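请教：公司开放日想上机械臂现场演示，去Vatetine看了一次，有几处拿不准

雾里看灯

浏览 3000　收藏 76　分享 60

我们是做小型包装设备的，厂里打算办一次开放日，请客户和周边学校的学生来。领导的意思是除了看产线，还要有一台机械臂在展厅里动起来，让人站在旁边看。这件事分到我头上，我本人是做售后的，会修气动元件，机械臂只在客户那边见过，没有自己调过。

为了心里有个底，我2月份先去了一趟Vatetine的参观日。他们是做系统集成的，规模不大，一楼是装配区，二楼有一间专门做演示的屋子。流程是先在会议室听半小时介绍，然后分两拨上楼，每拨看两个台子。第一个台子是码垛，围栏做得很完整，没什么可说的，和展会上见到的差不多。第二个台子是抓放，臂装在桌子边上，桌面铺了一大张牛皮纸颜色的纸，夹爪去抓一个圆柱形的工件，再放到旁边的架子上。演示的人讲了夹爪的开合行程、怎么示教点位、怎么改速度，讲得比较快，我记了两页纸，回来发现有一半看不懂。
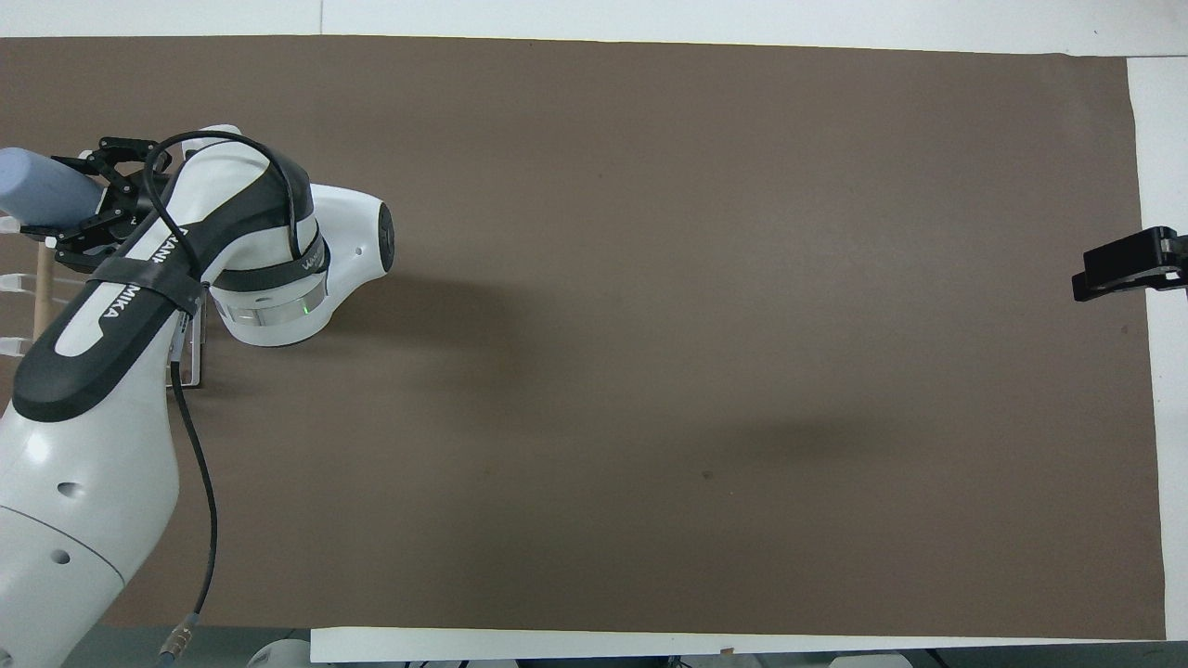
抓放台，夹爪夹着浅灰蓝色圆柱件

第二个台子没有围栏，地上贴了黄线，观众站在黄线外面。我问能不能站近一点，对方说这台可以，码垛那台不行，但没有细讲区别在哪里。后面还有一拨人等着上楼，我也不好一直问。

我现在拿不准的有下面几件事：

一、台面上为什么要铺纸。是为了好看，还是有实际作用？我们展厅的桌子是白色的，如果只是装饰我就不铺了。

二、夹爪那根线是从臂外面走的，在前臂上面绕了一个大弯，再顺着侧面下来。我们自己的设备都要求走线进拖链，领导看到外面挂着一根线肯定要问。这样走算不算正规？

三、演示节拍定多快合适。我们参观一拨人大概在展厅停十分钟。

四、没有围栏的台子，观众里有中学生，这样行不行。

五、设备是租还是借。Stekia那边报过一个租赁方案，含一名工程师到场，Fovetti的人说可以借样机，但要我们自己去拉，自己装。两家都没有给书面的东西。

预算不多，展厅能用的地方是靠窗的一块，旁边有两个普通插座。做过类似活动的麻烦讲讲，越具体越好。

补充一下，楼下有人问地点，我们的展厅在一楼，地面是环氧地坪，搬东西进出没有台阶。开放日一共一天，上午下午各两拨人。

评论 11

老邱在调机

赞同 300　评论 24

我在集成公司做了几年调试，开放日的台子搭过不少，按你的顺序说。

铺纸。各家做法不一样，我不知道Vatetine是怎么考虑的，只说我们为什么铺。第一是做标记方便，工件的起始位置、放置位置直接拿笔描在纸上，观众把东西碰歪了，照着线摆回去就行，不用重新示教。第二是白桌面反光，如果用了相机定位，灯一打容易出问题，换成哑光的深一点的底色会好一些。第三是保护桌面，夹爪下得太低的时候先蹭到纸。你要是不用相机，白桌子也能用，但我建议还是铺，一卷牛皮纸没有多少钱。铺的时候注意四边压平，边上翘起来会挂到线或者工件，桌边用夹子夹住，夹子要放在臂的运动范围之外，这一点要让臂空跑一遍确认。

走线。外走线在演示台和实验台上很常见，不能说不正规。有的臂末端自带接口，夹爪可以直接插；接口不匹配的时候，就只能从外面拉一根到控制柜。关键在余量和固定。余量留少了，腕部一转就拽接头；留多了，线会垂到台面上扫工件。做法是把臂手动开到程序里最远的姿态和腕部转得最多的姿态，两个姿态下线都不能绷直，然后用魔术贴扎带在前臂上固定。不要用尼龙扎带勒死，线在里面磨，时间长了皮会破。固定点不要跨关节扎，跨关节一动就拉。接头处留一小段松的，别让接头受力。

你们产线设备要求进拖链是对的，那是长年跑的东西，一天的演示没有必要。领导问起来就说这是演示用的临时走线，正式上产线会换走线包。

节拍。十分钟一拨，单个循环控制在二十秒左右比较好看。太快观众看不清夹爪是怎么合上的，太慢学生会走神。我的习惯是准备两个程序，一个慢的用来讲，每个点位停一下，一个正常速度的连续跑。讲解的时候跑慢的，讲完切到正常速度让大家自己看。切换要做成按一下按钮的，不要当着人翻示教器菜单。

工件选什么也有讲究。圆柱件看着简单，两指平行夹爪夹圆柱，其实是两条线接触，工件表面光的话容易转。竖着抓好一些，横着抓要看手指形状。你可以在手指内侧贴一层薄橡胶，或者让对方加工一副带V形槽的手指。拿你们自己的包装样品来抓也可以，客户会觉得有关系，但提前至少试两个小时，软包装每次的形状都不一样，抓十次掉一次的话当天就很难看。

架子要固定。放置的架子用螺丝或者双面胶固定在桌上，不要只是摆着。插销式的架子对位置要求高，歪两毫米就插不进去，第一次做建议放浅托盘，难度低很多。

安全这一条单独说。没有围栏不等于不用管。协作臂有碰撞停止的功能，但是这个功能要设，速度和力的限制要设，夹爪本身的夹持力也要看，有些夹爪夹手指是很疼的，臂上的碰撞检测不一定管得到夹爪。有没有资格不装围栏，要按整台设备加上夹爪、工件一起做风险评估，不是看臂的型号。有中学生在，我的建议是哪怕用协作臂，也拉一圈伸缩隔离带，距离大于臂的最大伸展加上工件长度，再多留半米。急停放在讲解人手边，讲解人不能离开台子。如果租到的是普通工业臂，必须有围栏和门锁，这个没有商量。

你去看的那家，码垛台有围栏，抓放台只有黄线，应该就是设备类型和负载不同，具体要问他们。

电源。两个普通插座够不够要看控制柜功率，小臂一般够，但是不要和饮水机、投影仪接在同一路上。我们有一次在客户展厅，投影仪那一路跳闸，臂停在半空，重新上电回原点花了十来分钟，客人都在旁边站着。

租还是借。你们没有会调的人，选带工程师的。Stekia的方案里要看清楚工程师是只到当天，还是包括前一天安装。前一天一定要到，当天早上装来不及。借样机自己装，桌子够不够稳就是个问题，臂一加速桌子会晃，普通办公桌肯定不行，需要带地脚的铝型材台架或者焊接台架，最好能打膨胀螺栓，环氧地坪你们未必愿意打孔，那就在台架底层压配重。

最后给你一个当天的顺序，照着做就行：

开门前一个半小时上电，空跑二十分钟。
带工件跑满三十个循环，记录掉了几次。
检查扎带、接头、夹爪螺丝。
隔离带拉好，急停按一次，确认能停，再复位。
每拨人走了以后把工件归位，看一眼线有没有移位。
中午休息断伺服，有人看着。

还有备件，带一副备用手指、几个备用工件、一卷扎带、一套内六角。内六角最容易忘。

桥头小卖部

赞同 9　评论 2

借样机的话先问保险谁出。我们借过Fjeld的一台，搬运途中磕了外壳，后来扯了很久。装车前后都拍照，各个面都拍，让对方签字。

别的我不懂，不过开放日学生多的话，多备点水，展厅靠窗那边下午会热，窗帘拉上，不然屏幕也看不清。

南坡测绘

赞同 31　评论 5

我从组织的角度补充几句，上面调机的部分已经写得很细了。

我们单位办过一次对外开放，来了60人，分三拨，还是乱。问题出在前一拨没有走，后一拨已经到展厅门口。你上午下午各两拨，中间至少空出十五分钟，给台子归位，也给讲解的人喝口水。

讲解词不要让工程师现写。工程师会讲示教点位、坐标系，学生听不懂，客户不关心。客户想知道的是换一种工件要多长时间、坏了谁来修、占多大地方。学生想知道的是它怎么知道东西在哪里。两套词分开准备，各写一页，让没有接触过的同事听一遍，听不明白的地方改掉。

你说在Vatetine记了两页纸有一半看不懂，建议你直接把这两页纸整理成问题发给他们。参观日之后发邮件过去，一般会有人回，因为他们本来就是要找客户的。顺便问一句他们出不出演示台，我印象里不少集成商愿意带台子出来，费用未必比租赁高。

关于观众动手，有的单位会让学生按按钮启动，效果不错。按钮要单独接出来，装在一个盒子里，用线拉到隔离带外面，只有启动功能，而且要等讲解人在里面允许了才有效。不要把示教器递给观众。

拍照也要提前想好。展厅靠窗，观众站在里侧往外拍全是逆光，台子转个方向，让观众背对窗户。

那边的墙上如果要放说明牌，字号大一点，写三行就够：这台设备在做什么，夹的是什么，请不要越过隔离带。

雾里看灯　2021年7月2日追加

谢谢各位。和领导汇报过了，定了租Stekia的，工程师提前一天到，书面方案里已经写上安装时间和当天值守。隔离带公司行政有现成的，长度量过，够围一圈。

台架还在谈，他们能带一个铝型材的，但说配重要我们自己准备，我打算用仓库里的铸铁块，总共300多公斤，放在底层。不知道型材底层横梁受不受得住，已经把尺寸发给对方去核了。

工件先用对方带的，我们的纸盒样品当天下午试一拨，不行就换回来。

评论 4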